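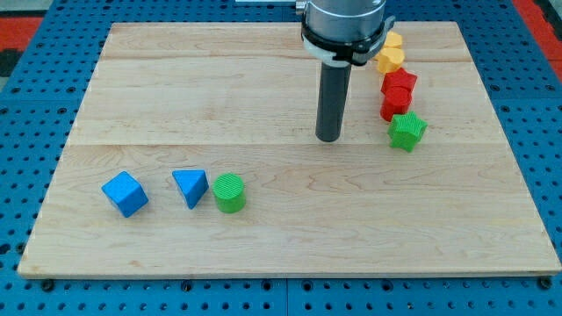
Hamish Dow wrote that I should oil it again and stop worrying, but that was in a comment on my older thread and I would like a few more opinions before I do anything.

Maple cutting board feels fuzzy after every wash

I have a maple board glued up from planks. It was smooth when I got it. I used it for bread and vegetables for a month, washed it by hand with dish soap, and dried it with a towel. Now the surface feels rough, almost like a cat's tongue, and it comes back every time I wash it. I have put mineral oil on it twice. The oil makes it look better but does not change how it feels.

I have 120 and 220 grit sandpaper at home. Should I sand it, and if so how far? Also, is there any risk to the glue line if it gets wet during this? I don't own a planer and I don't want to buy one for one board. I live near Brutby and the water here is hard, if that matters.

Asked by crumbtray

Renata Farías

The fuzz is raised grain. When wood gets wet the fibers at the surface swell and some of them stand up, and when it dries they stay up. Oiling over them doesn't lay them back down. Hard water has nothing to do with it.

What you want to do is raise the grain on purpose and sand it off before you oil.

Let the board dry fully first. Stand it on edge overnight so air gets to both faces. Sand with the 120 only if you have knife marks you want gone, otherwise start with the 220. Go with the grain, along the length of the planks. Use a block. If you sand with your fingertips you will dig into the softer parts and end up with dips.

Wipe off the dust, then wet both faces with a damp sponge. Not dripping. Let it dry for a few hours. It will feel rough again. Sand lightly with 220, just enough to take the whiskers off, and wet it again. I do this until it comes up smooth after drying, usually two or three rounds on maple.

Then oil. Flood it, wait 20 minutes, wipe off what hasn't soaked in. Do it again the next day, and again the day after. Because you already have mineral oil in there, your paper will clog faster than usual. Have extra sheets on hand.

A damp sponge will not hurt a sound glue joint. What opens joints is soaking in the sink, the dishwasher, or wetting one face and leaving the other dry so the board cups. If you can catch a fingernail in the seam, that's a different problem and you should ask about it separately.

pinlock4

Don't bother with sanding. Buy a plastic one. I paid 4 dollars for mine and it goes in the dishwasher.

Strickland

Renata's method is right. A few things to add.

I would skip going much finer than 220. People will tell you to go up to 400 or even 3,000. On a board you cut on, it makes no difference after the first onion, and a very polished surface takes oil a little more slowly. If you want it to look nice for a photo, 320 is plenty.

Ease the edges while you have the paper out. Two passes on each corner is enough. Sharp corners are where boards chip when they get knocked against the faucet.

A card scraper works well on maple and doesn't clog the way paper does on an oily surface. It does take practice, and you have to burnish the edge properly or you'll only make dust.

After the oil, I rub in a mix of oil and beeswax, roughly one part wax to four parts oil by weight, melted together in a jar standing in hot water. Let it cool to a paste, rub it on with a rag, leave it overnight and buff. It keeps water off the surface longer than oil alone. I redo mine when water stops beading.

Check that both sides get the same treatment, including the bottom. I skipped the bottom on my first board and by June it was rocking on the counter.

Comment from crumbtray

Thanks, both. The seam is tight, no fingernail. I did one round last night with the 220 and it's already a lot better. Going to do the second wetting tonight and then oil. I'll try the wax if I can find beeswax locally.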